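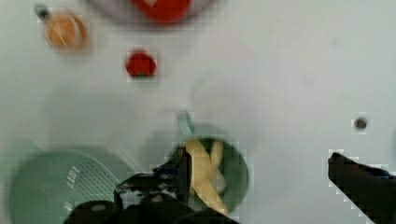 Nevitex Momo home energy monitor: four months in

By Kausar Memon

I have wanted a whole-house energy monitor for years, and I kept putting it off with the excuse that I already get a power bill and the bill already tells me what I used. Well, the bill tells you what you used the way a bathroom scale tells you what you ate. I've had the Nevitex Momo running since May and I'm having so much fun with it that my family has asked me to stop bringing it up at dinner.

Some background on the house so you can compare it with yours. We're in Murnimholm, in a two-story place built in 1988 with electric everything except the furnace, which burns gas. There's central air, an electric dryer, an electric range, and a heat pump water heater from Mohmand that we put in after the old tank gave up. No solar yet. Solar is the big question hanging over all of this, and one reason I wanted real numbers was that every installer I talked to asked about our daytime use and all I could do was shrug.

What you get

The Momo is a gray box not much bigger than a paperback that mounts beside or inside the breaker panel. It comes with two large clamps for the mains and 14 small ones for individual circuits, plus a Wi-Fi antenna on a cable, a bag of zip ties and a sheet of numbered stickers. The stickers are my favorite thing in the kit. Somebody at Nevitex has clearly stood in front of a panel with a fistful of identical black wires and no idea which was which.

The manual is printed on paper (hooray!) and the drawings are big. My only complaint is that the page on pairing Wi-Fi comes before the page on mounting, so I paired the box on the kitchen counter and then had to do it again in the garage, where the signal is weaker.

Putting it in

I did not install it myself. Opening a panel means working next to parts that stay live even with the main breaker off, and I'm happy to pay a person who does that for a living. Liv Holmgren did ours before lunch one morning, and she let me hold the flashlight and read out the sticker numbers. She was pleased to see that every clamp comes with a long lead, so she could route everything down one side of the panel and tie it off in a tidy bundle. She also found a circuit labeled "spare" that was feeding the outdoor outlets, so I got a bonus right there.

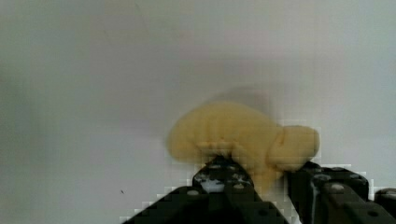 The clamps themselves are the clever part, and they're much simpler than I expected. Each one hinges open, goes over the insulated wire and snaps shut, and from then on it senses the current through the insulation with nothing cut, stripped or spliced. Picture the way those two black gripper fingers have the soft yellow thing held between them, then join the fingertips up so they make a closed ring, and you've got the idea. The ring has to be shut all the way, too. One of ours had a bit of zip tie caught in the hinge and for a whole evening the app swore that our dryer was using a third of what it should. Once Liv told me over the phone what to look for I could see the gap from outside the open door of the garage, and she came by and fixed it on her way home.

There's an arrow on each clamp that shows which way it should face. If you get one backward the app shows that circuit as negative, as though your refrigerator had started making power. You can flip the sign in settings without reopening the panel, and I thank whoever thought of that.

The app

This is where I lose entire evenings. The main screen is one big number, the watts you're using right now, with a line behind it showing the day so far. Turn on the toaster and the line jumps almost instantly. My neighbor Cyril Kershaw came over to see it and we spent a good part of the afternoon walking through the house switching things on and off like children with a new doorbell.

Under the main number is a list of circuits sorted by how much they're using. You can name them, give them colors and hide the dull ones. Tap one and you get its history by day, week or month. You can also type in your rates, including time-of-day rates, and see everything in dollars. Ours go up at 4 in the afternoon, and seeing the cost line bend upward at that hour has done more to change our laundry habits than any leaflet from the utility ever did.

It exports to a plain spreadsheet file, too. No paid plan needed for that, at least at the moment.

What I found

The water heater was a lovely surprise. I had been told a heat pump model would sip power and it really does, in long low stretches that barely lift the line. But every night it would switch over to its regular heating element and the chart would shoot up like a fence post. The tank had been left in its fast-recovery mode since the day it went in. I changed it to the efficient setting from the front panel, no one has run out of hot water, and the fence posts are gone.

The second find was in the basement. An old dehumidifier we'd been running year-round was the busiest thing on its circuit by a mile, including through the dry weeks when it had no business being on at all. It's on a humidity-controlled outlet now. The circuit looks like a calm lake.

The third was embarrassing. The heated towel bar in the upstairs bathroom had been on, day and night, for I don't know how long. We'd all assumed it didn't work because it never felt very warm. It worked fine! It was heating the wall.

And some things I'd been nagging people about don't matter much. The phone chargers barely register. The porch light, with its LED bulb, is a rounding error, and I have apologized to my son.
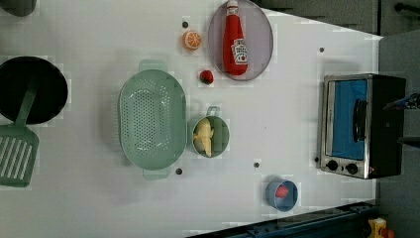
Do I need a clamp on every circuit to get anything useful out of it?

Two clamps on the mains will give you the whole-house total, and that alone is enough to spot a load that never turns off. I'd put the rest on the heavy hitters first: air conditioning, water heater, dryer, range, and whichever circuit feeds the basement or garage. Bedroom lighting can wait. Anything you don't clamp gets lumped together as "other," and ours is small enough that I've stopped wondering what's in it.

What I'd change

The alerts need work. You can ask for a message when a circuit goes over a certain level, but you can't ask for one when it's been on for too long, and that's the alert I want. I'd have caught the towel bar in a day. Archana Prajapati, who put a Momo in her duplex before I got mine, gets around this by watching the overnight low. If the house is using more at three in the morning than it did last week, she goes hunting. I've started doing the same thing and it's a good habit, but the app could do it for me.

The automatic appliance guessing is pretty rough. It's meant to pick out individual machines from the shape of their power use, and it's sure that we own a second dryer. We don't. I've turned that feature off and I don't miss it, the clamps do a better job.

I'd also like a wired network port. The garage signal drops now and then, and though the box stores its readings and fills in the gaps later, the live number freezes while it's offline. Moving the antenna up above the panel helped a lot.

Solar plans

I took a month of daytime data to Benito Villalobos, the installer we liked best, and the conversation was completely different from the first one. He could see that our load is mostly late afternoon and evening, with the air conditioning leading the way, and he moved some of the panels in his design from the south roof to the west. He also trimmed the system down a size, which I did not expect from a man who sells panels. We haven't signed anything. I want to see a winter first, when the furnace blower and the short days change the picture, and I'm honestly looking forward to January for the first time in my life.
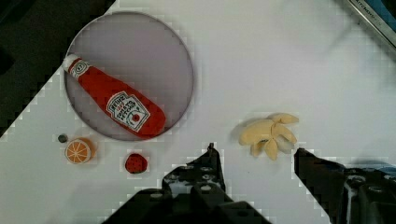
Will it still work after we add solar panels?

The Momo can track solar with another pair of the large clamps on the line coming in from the inverter. You buy those separately, so ask your electrician to leave room in the panel. Once they're on, you pick "solar" in the setup menu and the app shows what you make, what you use and what goes back to the grid as separate lines. Archana's duplex has been set up that way from the start and hers reads very close to the inverter's own figures.

If your electrician is already coming out for something else, have them put it in on the same visit and save yourself a trip charge. Bring a flashlight, and label your breakers while the cover's off. I'll add my winter numbers to this page once the heating season is over.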